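Matte plates: store flat or on edge?

Forum > Kitchen > Dishes and Storage

plainoak22
2019-03-05
Bought a set of Stilell matte dinner plates, the gray-blue ones. The shelf is low, so I want to store them upright. Does the rim hold up?

Kinnunen_fan
Mine have been on edge since April last year. No chips. The finish marks more from stacking than from standing.

drawer184
Disagree. All the weight sits on one small spot of the rim. I stack mine flat, six high, with a paper towel between each.

plainoak22
Paper towels every time I unload the dishwasher? No thanks.

Kinnunen_fan
Same. A wooden rack from Trultora fixed it for me, 22 dollars.

drawer184
Fine until someone bumps the rack. I lost two bowls that way in the Ullham house.

mossandtile
I go between the two of you. Everyday plates upright, the good ones flat. If you stand them up, leave a gap so the faces don't rub.

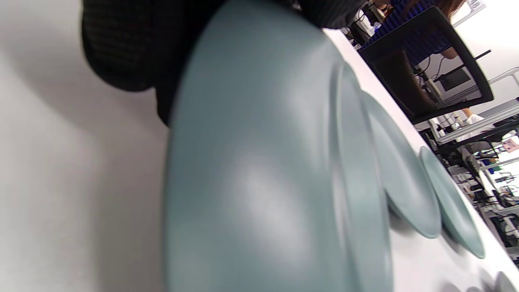
The gap matters more with matte than with glossy, in my experience. Gray scuffs come off with baking soda - go easy and rinse well. I'd also keep the heavy serving plates out of the row.

plainoak22
OK, trying upright for a month. Will measure the shelf tonight.

drawer184
Measure the door too. Mine wouldn't close.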